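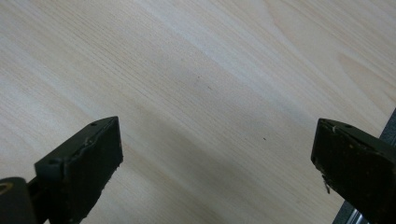 Greifer offen über heller Holzplatte. Die Backen haben schon einiges mitgemacht.

Über uns

Linodness. Werkstatt, Büro, Testküche, alles auf einer Etage. Wir prüfen, ob Maschinen Arbeiten übernehmen können, die sonst Menschen nebenbei machen. Tisch abräumen, Wäsche falten, Schrauben sortieren, Kartons auspacken. Kurz gesagt: Können die das schon?

Kurze Antwort: manches. Lange Antwort weiter unten, wir haben diese Seite zwischen zwei Testreihen geschrieben, also bitte Nachsicht.

Was wir machen

Firmen schicken uns Aufgaben. Wir bauen sie nach, lassen Menschen und Maschinen dran und schreiben auf, was rauskommt. Kein Messevideo, keine zehnfache Geschwindigkeit mit Musik drunter. Echtzeit, mit allen Fehlversuchen. Im Bericht steht dann auch, wie oft jemand eingreifen musste. Das ist meistens die Zahl, nach der zuerst gefragt wird.

Momentan haben wir 34 Aufgaben im Katalog. Ein Teil Haushalt, ein Teil Werkstatt und Lager. Pro Aufgabe gibt es ein Blatt mit Ausgangslage, Ziel, Zeitlimit und erlaubter Hilfe. Wer will, bekommt die Blätter vorab zugeschickt. Einfach melden.

Letztes Jahr kamen 4.000 gewertete Durchgänge zusammen, davon 2.100 im Haushaltsteil. Der Rest Werkstatt. Abgebrochene Durchgänge zählen mit, die fliegen bei uns nicht raus.

Wo es schon klappt

Feste Teile von einer freien Fläche aufnehmen und in eine Kiste legen. Geht gut, wenn die Kiste steht, wo sie stehen soll. Becher ins Regal, auch ok. Gleiche Teile an gleicher Stelle, stundenlang, da wird der Mensch eher müde. Für so was würden wir heute schon eine Maschine empfehlen, je nach Stückzahl.

Wo es noch hakt

Stoff. Immer noch Stoff. Ein Handtuch glatt auf dem Tisch ist machbar, dasselbe Handtuch zerknüllt aus dem Korb dauert ewig. Dünne flache Sachen: Papier, Unterlegscheiben, Scheckkarten. Zwei Finger kommen da schlecht drunter, und wer mit Kraft rangeht, hat hinterher Kratzer in der Platte oder im Greifer. Durchsichtiges ist auch schwierig. Und alles, wo man merken muss, dass etwas klemmt, bevor es bricht.

Im Haushalt kommt dazu, dass nie zweimal dasselbe da liegt. Eine Werkbank kann man einrichten. Eine Küche mit Kindern eher nicht. Deswegen sind unsere Haushaltsergebnisse deutlich schlechter als die aus der Werkstatt, und wir schreiben das auch so rein, selbst wenn der Auftraggeber es lieber anders hätte.

Backen und Verschleiß

Wird oft unterschätzt. Fingerbacken bekommen Macken, Kanten brechen aus, und irgendwann greift das Ding anders als am ersten Tag. Wir testen darum absichtlich auch mit gebrauchten Backen, nicht nur mit frischen. Steht im Bericht in einer eigenen Spalte. Ersatzbacken bitte mitliefern, mindestens 3 Satz, sonst stehen wir im Zweifel rum.

Projekte

Kasport: Lagerarbeiten, vor allem Auspacken und Umsortieren. Läuft weiter, nächster Zwischenstand im Oktober.

Matsuda: unsere Haushaltsreihe. Tisch, Spüle, Wäsche. Die Wäsche ist der zähe Teil, siehe oben. Neu dabei ist Besteck einräumen, Löffel gehen besser als Gabeln, warum genau wissen wir noch nicht.

Wie wir arbeiten

Kleine Teams, kurze Wege, viel Klebeband. Jede Aufgabe wird zuerst von Hand gemacht, mehrmals, von verschiedenen Leuten. Erst dann kommt die Maschine dran. Klingt umständlich, spart aber Streit darüber, was überhaupt „fertig“ heißt. Ein gefaltetes Hemd ist für den einen ein gefaltetes Hemd und für den anderen ein Haufen.

Wir verkaufen keine Roboter und bekommen keine Provision. Bezahlt wird die Prüfung, egal wie sie ausgeht. Wenn am Ende rauskommt, dass ein Rollwagen und ein besseres Regal mehr bringen, dann steht das so im Bericht. Kam schon öfter vor.

Besuch

Wir sitzen in Sandholm. Mittwochs ab 14 Uhr kann man zuschauen, vorher kurz anmelden reicht. Feste Schuhe, lange Haare zusammenbinden, nichts Loses am Ärmel. Schulklassen gern, aber bitte in zwei Gruppen, die Testküche ist eng. Kaffee ist da, den kochen wir selbst.

Aufgaben für den Katalog nehmen wir jederzeit an, auch von Privatleuten. Am besten mit kurzer Beschreibung und Massen vom Arbeitsplatz. Antwort dauert grad etwas länger, wir sind mitten im Umräumen der Werkstat.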